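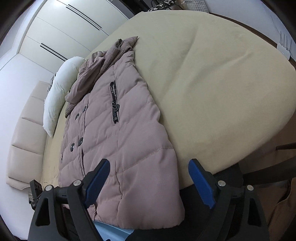
예산표의 소모품 항목이 너무 얇다는 것이 Skultis 쪽에서 초안을 읽고 맨 먼저 보내온 의견이었다. 본체 값은 누구나 꼼꼼히 견적을 받지만 손가락 부품과 핀은 첫해가 지나서야 장부에 나타나더라는 것이었고, 우리도 이 말을 여러 번 되새기며 표를 다시 짰다.

그림 5. 손에 쥐고 쓰는 그리퍼로 누빔 외투의 밑단을 잡은 모습. 외투는 침대 시트 위에 펼쳐져 있다.

4.2 장비 구입 계획과 비용 배분

앞 절에서 과제 목록을 정리하였으니, 이제 그 과제를 하려면 무엇을 얼마나 사야 하는지를 조금 길게 이야기해 보고자 한다. 지루하게 느껴질 수도 있겠으나, 비슷한 규모의 연구실에서 처음 장비를 들이는 분들께는 모델 구조에 관한 절보다 이 절이 더 요긴할지도 모르겠다는 마음으로 적는다.

Grorkidard 과제의 장비 예산은 모두 3008만 원이다. 처음에는 이 가운데 대부분을 고정식 로봇 팔 한 대에 쓰려고 하였다. 그런데 의류 과제를 하나하나 적어 내려가다 보니 마음이 달라졌다. 그림 5와 같은 작업은 침실에서 이루어지고, 옷은 침대 위에 넓게 놓이며, 사람이 그 둘레를 돌아다니면서 밑단도 잡고 깃도 잡아야 한다. 고정식 팔을 이런 방에 들이려면 받침대와 안전 구획, 운반비까지 함께 따라온다. 그래서 수집 단계에서는 손에 쥐는 그리퍼 다섯 벌을 먼저 갖추고, 로봇 팔은 평가 단계에 가서 Azimi에서 빌려 쓰는 쪽으로 순서를 바꾸었다. 빌리는 값이 결코 싸지는 않지만, 한 해 내내 세워 두는 값과 견주어 보면 우리 형편에는 이편이 맞았다.

소모품은 앞서의 의견을 받아들여 따로 항목을 세웠다. 손가락은 2000회 사용을 교체 기준으로 잡고 예비분을 포함하여 66쌍을 주문하기로 하였다. 얇은 셔츠와 누빔 외투는 두께부터 다르니 닳는 속도도 다르리라 짐작하지만, 계획 단계에서 옷감별로 기준을 나누면 표만 복잡해질 것 같아 하나로 두었다. 이 점은 첫 정산 때 다시 들여다볼 생각이다. 연결부의 핀은 그리퍼 한 벌마다 여분 한 조를 붙여 같은 항목에 넣었다.

저장 장치와 충전 설비도 빠뜨리기 쉬운 몫이다. 지난 3월의 예비 견적에는 저장 장치가 아예 들어 있지 않았고, Bukex에서 운반 상자 견적을 받다가 그제야 알아차렸다. 부끄러운 일이지만 혹시 같은 실수를 하실 분이 있을까 하여 그대로 밝혀 둔다. 최종 표에서는 저장 장치를 그리퍼와 한 묶음으로 계산하였으며, 그리퍼 수를 늘리면 저장 용량도 함께 늘도록 해 두었다.

의류는 구입하지 않고 연구실 구성원의 옷을 모아 쓰되 세탁비만 잡았다. 단추와 지퍼, 주머니가 고루 섞이도록 고르는 데에 생각보다 품이 들었는데, 이 시간은 장비비가 아니라 인건비로 넘겼다. 견적서의 기준일은 2025년 5월 27일이며, 환율 변동분은 반영하지 않았다. 평가용 로봇 팔의 대여 기간은 다음 절의 실험 일정과 맞물려 있으므로 그쪽에서 다룬다.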